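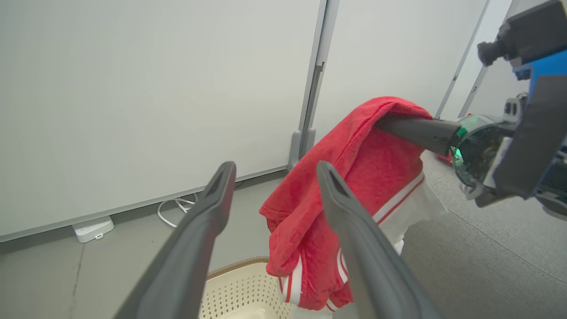

Red towel-like cloth and a white garment with striped trim, over a perforated laundry basket.

The case against sorting laundry by color

Most households that sort laundry at all sort it by color. Whites go in one pile, darks in another, and reds are treated as a hazard. The rule is older than the detergents and dyes it is applied to, and I think it should be demoted to second place. The first question to ask of any item leaving the basket is how much water it holds and how long it takes to give that water up.

Take a red towel and a white garment with red trim. By color, the pair is awkward. The white garment belongs with the whites, yet it carries red lines of its own, so a strict sorter has to either trust the trim or make a third pile. By fabric weight, the decision is immediate. A towel is thick, looped and slow to dry. A light garment is thin and flat. They differ in spin load, in drying time and in how they should be folded, and none of those differences has anything to do with red.

The color rule rests on dye transfer, and dye transfer is real. It is also mostly confined to the first few washes of a new, heavily dyed item, and it increases with water temperature and soak time. A cold wash with a prompt unload removes most of the risk. New reds can be washed alone until the rinse water runs clear. After that, an item that has not bled in a year is unlikely to start. Sorting every load for the lifetime of every garment, to manage a risk concentrated at the beginning, is poor use of effort.

Fabric weight does not age in the same way. A towel holds a large quantity of water on its first wash and on its fiftieth. Put one heavy towel in with a few shirts and the drum goes out of balance during the spin. Many machines respond by slowing down, redistributing and trying again, and the load comes out wetter than it should. In a dryer the problem reverses. The shirts are done early and tumble on, overheated and creased, while the towel catches up. On a shared line the shirts come in first and the towel stays behind, so the load is sorted anyway, only later and by hand.

I kept a log for one winter. My machine has a 40 degree cycle that I had been using for everything, and I recorded each load by its heaviest item. Mixed-weight loads were the ones that needed a second spin. Mixed-color loads of similar weight gave no trouble, with one exception: a pair of new dark socks, washed with the towels before I had given them a wash of their own. The towels took on a slight gray tint, which I can live with.

Hanna Wysocka, with whom I have argued this point more than once, holds that color is the better rule for shared households because everyone can see it. Weight requires judgment. She has three people doing laundry in one apartment, and a rule that any of them can apply half asleep has a value that my log does not measure. I accept the point about visibility. I do not accept that weight is hard to judge. Pick the item up. If it is thick enough to stand away from itself when folded double, it goes with the towels.

The basket matters more than it gets credit for. A single large bin guarantees that sorting happens on the floor, at the last minute, usually by whoever is in a hurry. Two small ones let it happen at the moment of undressing, when it costs nothing. Perforated sides are worth having. A damp towel at the bottom of a solid-walled bin stays damp, and everything resting on it picks up the smell. Better still is to let the towel dry over a rail before it goes in — a habit that has done more for my laundry than any change of detergent.

Two exceptions should stand. Anything labeled for separate washing should be washed separately, at least until it has proved itself. And white items that must remain strictly white, such as a dress shirt for formal use, can justify a load of their own. Most of what people call whites does not meet that standard. A white garment with colored stripes was never going to be judged against fresh snow, and the stripes have usually been through the same water as the white from the first wash onward.

Kacper Krawczyk objects that dividing by weight produces small, uneconomical loads. In my experience towels and bedding fill a drum faster than anything else in the house, and the light items can wait a few days without harm. Where the light pile does run short, I put the light darks and the light whites together on cold and take them out when the cycle ends.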